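Where the November money went

2023-03-05

The food pantry in Meredith closed its winter appeal last week, and I said I would post the numbers once Pravesh Zulu had gone through the bank statement with me. He has, so I'm posting them.

We set a goal of $2,000 back in November. We took in $2,998. Most of it came in small checks and in cash from the jar at the Plimgate hardware store. One person sent $60 every payday and asked to be left off the thank-you list, so I have left them off.

We spent $2,926. The biggest share went to heating bills, paid straight to the utility so that no family had to handle the paperwork twice. The rest bought groceries, diapers and two sets of snow tires. I had doubts about the tires. Pravesh pointed out that both families needed the car to get to work, and I came around.

That leaves $72, which stays in the account for the spring.

A few people wrote to ask if we take household goods. We do, as long as they work and are clean. Small kitchen appliances and plates go quickly. Please don't leave bags outside the door overnight. The raccoons got into the last ones. 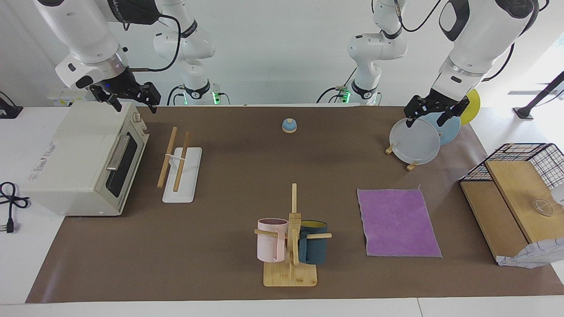

Drop-off hours for spring

Mornings from nine to noon, at the side entrance. Ring the bell and wait a minute, as it's a long hallway.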